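I'd been told to come before 11, while the light in the back room was still good, so of course I got there at 10:30 and stood around in the hallway eating a muffin. The man I'd come to see didn't mind. He builds furniture under the name Povside, mostly benches and chests for narrow apartments, and he'd sooner talk about hardware than about himself. (He also asked me to leave his name out. "Put the shop name. The shop name gets the phone calls.")

So we talked about hardware! I'd come with a list of questions about wood and we barely touched it.

"People think of the board first," he told me. "They pick the paint, they pick the edge, they send me photos of a chest they saw on vacation. Then I ask how they want to lift the lid and there's this long quiet on the phone."

His own answer, most of the time, is a cutout. A half circle at the edge of the panel, big enough for a hand, with nothing to screw on and nothing to catch your sweater. He's been cutting them for five years and says he still gets the first one of the day a little wrong.

"It's got to be generous. You make it for your own hand and then somebody's dad comes over, and he can't get his fingers under it. I had one customer in Bellberg who sent the whole top back. She was right, too."

I asked whether white was a mistake, given how many hands go on these things. He laughed and said everybody asks him that in December, when the holiday orders come in, and by spring they've all stopped caring about marks.

"A white board gets scuffed. Mine do, yours will. Wipe it down, leave it alone, and if it really bugs you, paint it again. I used to promise people it would stay perfect and I don't do that anymore."

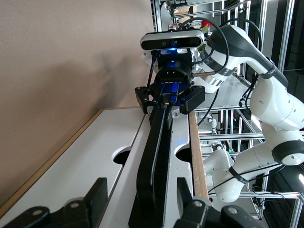
## Handles, and the argument about handles

He does use handles, and he has a lot of opinions on them. His favorite is a closed loop on a flat base, black, the kind you can grab from either side. I said it looked like something off a toolbox and he took that as a compliment.

"Sure, it's plain. You can find it in the dark. My old supplier, Cifuentes, had these skinny curved ones that looked great in the catalog, and you'd get one finger in there, maybe two. I ordered 80 of them! I've still got most of a box."

Where the handle goes is the bigger fight. He likes the long side of the loop to run the same way as the board, so it doesn't stick out across a narrow lid and whack you on the hip when you walk by. A woman who shares the building with him (she does upholstery and had wandered in for coffee) said she'd turn it the other way every time, and the two of them went at it for a good ten minutes while I tried to keep up with my notes.

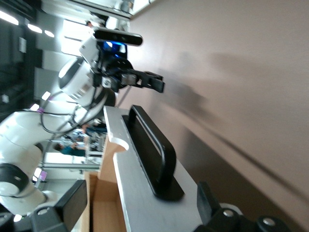 "Pull on it with your arm straight out," she said. "Now your wrist's all bent."

"So stand at the end," he said.

They've clearly had this one before. I asked if he'd ever put a handle and a cutout on the same piece, and he said yes, plenty, and that customers tend to use whichever one they find first and forget about the other. He's fine with that. The handle is for lifting and the notch is for when your other hand is holding a stack of blankets.

Before I left I asked what he'd fix if he had a free month. He wants to redo the order numbers, which he inherited from some software called Statbridge and which make no sense to him at all. The piece he was quoting that morning was number 2917, and he swears he hasn't built anywhere near that many. After that he'd like to sand the insides of everything he's ever sold, and then he went off to look for his pencil.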